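Cleaning and storing wooden toy blocks

Posted 7 February 2025 in Home and Workshop Tips

Wooden blocks last for years if they are kept dry. Never soak them and never put them in the dishwasher. Wipe painted blocks with a cloth wrung out in warm water and a drop of washing-up liquid, then go over them again with plain water. Stand them on end to dry, with a gap between each.

Unpainted blocks mark more easily. Rub out pencil with an ordinary eraser. For anything deeper use 2000 grit paper — dry, and along the grain. Angled ends are the fiddly part, as the points round over quickly, so take two or three light strokes and stop.

Work on a covered table. An offcut of patterned wallpaper or an old printed sheet does well, and paint flakes show up on the pale parts. Tape the corners down. We still had a piece left from January.

Sort by colour before you put things away, and check each face for chips as you go. A shallow tray is better than a deep tub, where the small ones sink to the bottom. Ours is the Armont, and it holds 129 blocks in a single layer.

Blocks out on the botanical print:
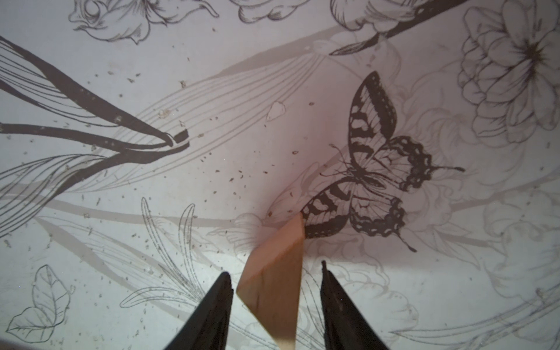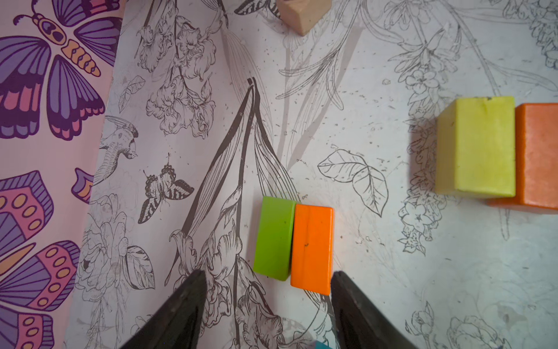 Photos: Brultunau

If a block smells musty, leave it on a sunny windowsill for around 2 days and turn it once. Any with flaking paint should be sanded back and left bare, or kept out of the set until you have a toy-safe paint to hand.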